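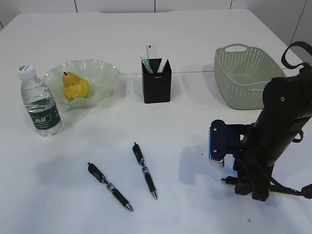 Fig. 6-1. Gripper at low height, to the right of the pens.

6. Surface Contact Stop

A surface contact stop occurs when the Jivach controller reads more load on the wrist than it expects during the last part of a downward move. The arm holds its position, the brakes engage, and the panel shows CONTACT – LOW Z. The gripper stays in whatever state it was in at the time of the stop.

The fault is most common when the arm picks thin objects from a flat table. A pen leaves very little room between the closing height and the tabletop, and a small error in the table height setting is enough to drive the fingertips into the surface. Tall or soft items rarely cause it.

CAUTION: Do not pull the arm upward by hand to free it. The brakes are holding against the load and the wrist joint can be damaged. Do not reach under the gripper until the panel shows HELD – SAFE.

6.1 Before you clear the fault

1. Press the stop button on the pendant, even if the arm is already still.
2. Wait five seconds for the panel to change to HELD – SAFE.
3. Look at the fingertips from the side, at table level. Note whether they are touching the table, touching an object, or clear of both.
4. Write down the Z value on the panel. You will need it in 6.3, and it is lost when the fault is cleared.

If the fingertips are clear of everything, the stop may come from the cable and not from the table. A cable that pulls tight as the wrist descends gives the same message. Check the loop beside the forearm for slack before going on.

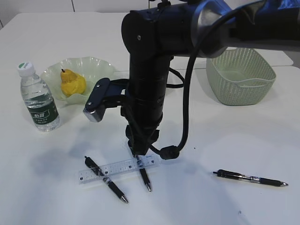
Fig. 6-2. Fingertips just above a pen lying across a ruler.

6.2 Clearing the fault

1. Select RECOVER on the pendant, then RAISE.
2. Hold the enable switch and raise the arm in short steps. Release the switch at once if an object comes up with the fingers.
3. When the gripper is well above the tallest item on the table, select PARK.
4. With the arm parked, inspect both fingertip pads. Replace them as a pair if either is cut, bent or lifting.
5. Select CLEAR. The message should go out and stay out.

Note: Objects that overlap are a frequent cause. When a pen rests on top of a ruler it sits higher than the same pen on the bare table, and if the fingers close on both, the load rises sharply. The controller can't tell this from contact with the table. Clear the stop as usual, but don't change the table height to suit a stacked object – the next pick from the bare surface will then close too high.

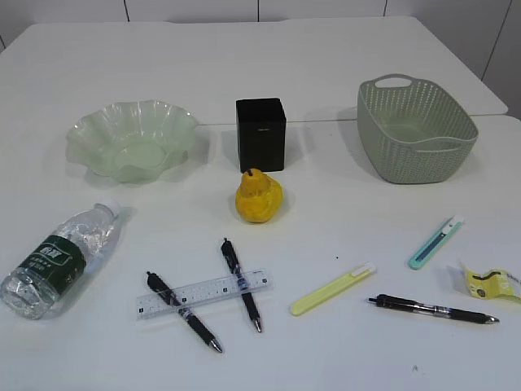 Section 6.3 by Idris Craddock, Stendulik Field Service. Checked by Boonsong Wiriya.

6.3 Resetting the table height

Do this after every second contact stop, after the table has been moved, and after more than 4000 pick cycles. The arm must be parked away from the table before you begin.

1. Take everything off the tabletop, including containers. Utility knives must be closed before they are handled and must not be left in the pick area afterward.
2. Wipe the surface. Grit under the height gauge will give a false reading.
3. Place the Radulović gauge on the front table section, away from any seam.
4. Select SETUP, then TABLE, then TOUCH OFF. The arm comes down slowly and stops on the gauge.
5. Compare the new Z value with the one you wrote down in 6.1. If they differ by more than 2 mm, repeat the touch-off at another point.
6. Select SAVE and put the objects back.

If the two touch-off points don't agree, the table is out of level or one section sits higher than the other. Level it first. The controller stores a single height and won't correct for a slope.
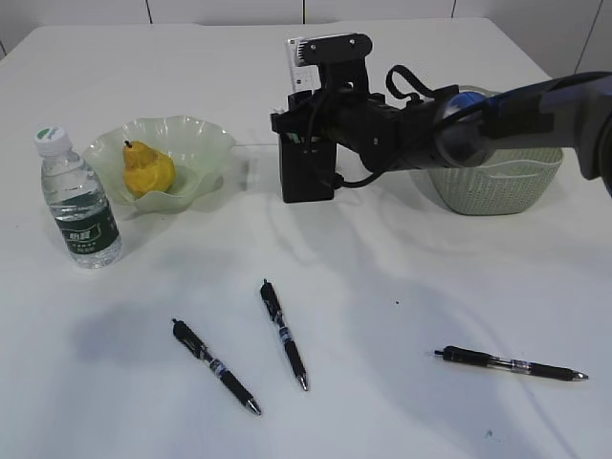 6.4 Test run

Run the first picks at reduced speed with one hand on the stop button. Start with a single pen that has open space on all sides, then move to one closer to a container. Watch the wrist cable through the whole descent.

Gitden fingers fitted before the February parts change are slightly longer than the current ones. If you have mixed old and new stock, check the tool length in SETUP before you blame the table. A wrong tool length produces a stop on every low pick, always at the same Z value.

If the fault returns after a good touch-off and a correct tool length, take the arm out of service and send the fault log to Stendulik Field Service with the Z values from both stops.

Related topics
Replacing fingertip pads
Routing the wrist cable
Pendant messages, A to Z
Leveling a two-section table
Exporting the fault log from the Jivach controller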